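2023-07-21

Framing study, second batch of speeches. Flinville council race, the one where both sides accuse the other of wanting to divide the town. Twenty-seven clips coded so far, and in each of them the speaker is against division and the other lot is for it. Riveting stuff.

Bontu and I disagreed on 6 clips. Four were the usual mess over whether "certain people" counts as naming an opponent. Codebook says no. Anyone who has heard Pettigrew say "certain people" says yes. Nele wants a new code, "named by tone of voice", and I am against it on principle and for it in practice. Left it open.

The other two were my fault – I coded the moderator.

Jivent export dropped the speaker column again. Rebuilt it by hand from the transcripts, 3 hours, most of them spent on one heckler who gets more airtime than the candidates. Gave him his own ID. He is more consistent on parking than either party.

Agreement after the fixes looks decent on "threat" and "blame", poor on "unity". Bastian thinks unity is too vague to code. I think it is too vague to vote for, but the paper is about coding.

To do:
- rewrite the unity definition, shorter, with two borderline quotes
- ask Shirin if the radio spots go in or wait for September
- recode clips 4 and 6 blind
- stop reading the comments under the clips

Hannelore has the only clean copy of the old codebook. Do not edit hers.
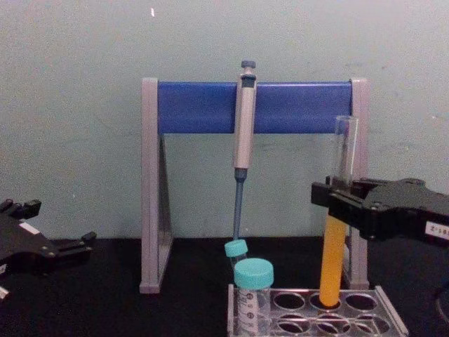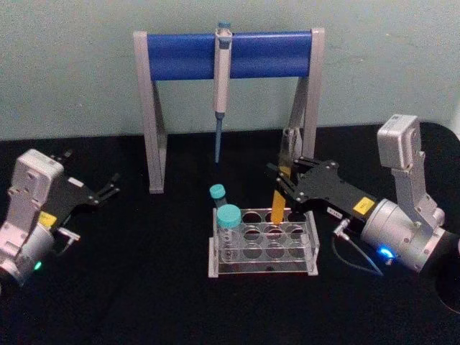
Pipette stand on the black bench, both shots.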